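Networks 2, week 7 handout. Tunnels, routing and what leaks

B. Fernandes. Notes typed up after the lecture, so excuse the gaps. Slides have the diagrams, this has the words.

Where we left off

Last week: encryption between two hosts. Keys, handshake, session. This week the same idea one layer down. Wrap a whole packet inside another packet, send it to a machine you trust, unwrap, forward. That is a tunnel. Everything else today is detail.

Terms you need:
Inner packet — what your program thinks it is sending.
Outer packet — what the local network sees.
Endpoint — where wrapping and unwrapping happens. Always two of them.
Route table — the list your system checks to decide which interface a packet goes out on.

Full tunnel or split

Full: default route points at the tunnel interface. All traffic goes in, apart from the outer packets themselves, which need their own route to the server or you get a loop. Several of you built exactly this loop in lab. Symptom is that the tunnel comes up, then dies as soon as real traffic starts.

Split: only certain address ranges go in. Office ranges through the tunnel, everything else straight out. Faster for video calls, cheaper for whoever pays for the server. But now the route table is doing security work and people edit it by hand.

Longest match wins. Write that on your hand. A /24 beats a /16 beats the default, whatever order they were typed in.

Case: the Zoststead office

Small firm, one server running Gerkis at the main site, laptops running the Warrier client. Split tunnel. Staff complained that internal names would not resolve from home, but the addresses worked fine if typed in directly.

Cause: DNS queries were going to the home router. Route table was correct, resolver setting was not. The client brought up the interface and never touched the name server list. Two separate settings, and most of the class picked routing as the fault when I asked for hands.

Fix was to push the internal resolver for the internal domain only. Not all names, just that one suffix. Look up "split DNS" before next week.
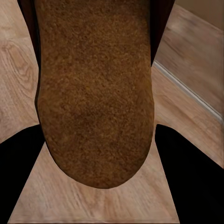

Word count: 700 | Reading time: 7 min

Leaks

Three kinds on the exam.

DNS leak. Covered above, except in the full tunnel case it matters more. Traffic is hidden, the names you look up are not, so the local network still gets a list of sites.

IPv6 leak. Tunnel carries v4 only, home network hands out v6, system prefers v6. Traffic walks straight past. Check with the v6 route table, its a separate command on most systems and people forget.

Drop leak. Tunnel falls over, default route goes back to the normal interface, programs carry on in the clear. A kill switch is a firewall rule that blocks everything except the outer packets. It has to be in place before the tunnel starts.

MTU, quickly

Wrapping adds bytes. Inner packet at full size plus the new header no longer fits the link. Either it is split up or dropped. Typical complaint: "ping works, small pages work, big downloads hang." Lower the MTU on the tunnel interface and try again. If you remeber one thing from this section, small works and big hangs means check MTU first.

Lab

Use the Skornik image on the lab machines, not your own laptop. Server listens on port 2882, the test web page is on 2619.

1. Bring the tunnel up in full mode. Save the route table before and after.
2. Switch to split. Only the lab range goes in. Show that the test page still loads.
3. Capture on the physical interface while looking up a name. Can you read the query? Say why or why not.
4. Kill the server process while a download is running. Write down what the client does.
5. Add firewall rules so that step 4 fails closed. Repeat.

Hand in both route tables, the capture and half a page of text. Plain text please, no screenshots of terminals.

Reading: chapter 7, skip the part on hardware. Next week certificates, and we go over the lab loop again for those who are still stuck in it.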